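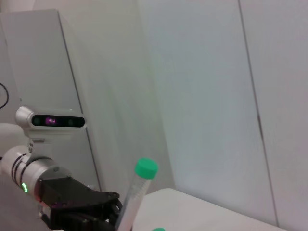 4. Tube pick and place: first run

5 min read
Print | E-mail
20 shares | 5 comments

This section is for club members who have finished sections 1 to 3 and have a signed safety card. Work in pairs. One person runs the laptop, the other keeps a hand on the stop button and does nothing else.

4.1 Before you start

1. Check that the work surface is clear of bags, cables and drinks.
2. Take one plastic conical tube with a green screw cap. Leave it empty for all practice runs.
3. Tighten the cap by hand. A loose cap turns in the fingers and the tube drops.
4. Turn on the arm and wait for the green light on the wrist.
5. Open Fundero on the laptop and load the file named tube_208. Older copies from July use the old gripper offsets. Delete them if you find any.

CAUTION: Keep hands, hair and sleeves away from the arm whenever the wrist light is on, even if the arm is standing still.

4.2 Teaching the grip

6. Set the speed to 20 percent. Do not raise it in this section.
7. Jog the arm until the black fingers are beside the tube, below the cap. Come in from the side - never from above.
8. Stop there and look at the tube from two directions. A slight tilt is fine. If it leans hard against one finger, back off and line up again.
9. Close the gripper in small steps until both sides touch. Press Save Point.
10. Raise the arm 5 cm and hold. If the tube slides, lower it, open the gripper and repeat from step 7.

NOTE: Grip on the body of the tube. The cap is wider and the saved width will be wrong for the Orklow round, where the tubes are picked up with the caps off.

4.3 Checking the camera

11. Open the camera view. The whole cap should show in the picture at the saved point.
12. If the view is blurred, wipe the front panel with a dry lens cloth. No sprays.
13. Do not push on the camera or its bracket to aim it. If it has moved, tell Thanasis Vrettos and use the other station.

4.4 Finishing

14. Run the saved program five times and write each result in the team log, including the drops.
15. Put the tube down, open the gripper, and send the arm home before switching off.

If the screen shows error 49, the arm has reached a joint limit. Press Clear, jog back the way you came, and start again at step 7.

Last revised November 2022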